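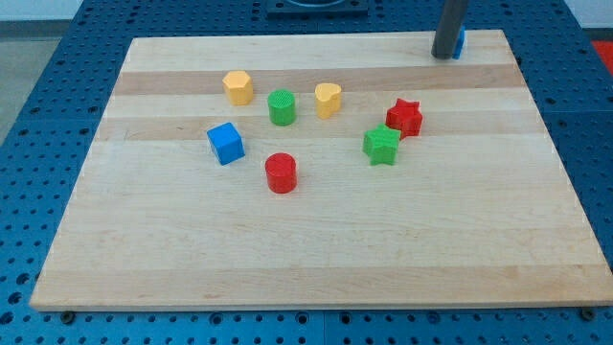
Stollinthorpe Workshop completes first stage of sorting arm

Members of the Stollinthorpe Shared Workshop have completed the first stage of a robot arm intended to sort small shaped blocks by colour and form. The project, known as Trollstead, was begun in the spring and has so far taken 107 evenings of work in the rear bay of the Hustmont building.

The arm works over a light wooden board set on a perforated blue table, a surface chosen so that fixtures can be moved and bolted down again without fresh drilling. The present trials use toy blocks in red, green, blue and yellow, among them stars, cylinders and a heart. The stars have proved the most demanding shape – the gripper must meet them at a suitable angle, and a pair standing close together is still left for a second pass.

Preben Blöndal, who leads the build, reported to members in August that the arm had made 1,256 attempted lifts since records began. "The cylinders gave us very little trouble," he said. "We spent most of the summer on the stars, and on teaching the software to leave a block alone when it is not sure of it."

Expenditure to date stands within the sum agreed by members. Control software was written in the workshop, and the drawings for the gripper fingers, now in their 20th revision, may be consulted at the front desk.

The second stage will add trays into which the sorted blocks are to be placed. It will be overseen jointly with the Somboon group, which has offered the use of its lathe and milling machine for the brackets.

Members wishing to assist should enter their names in the project book. An induction to the rear bay is required beforehand, and begins at 7 pm on open evenings.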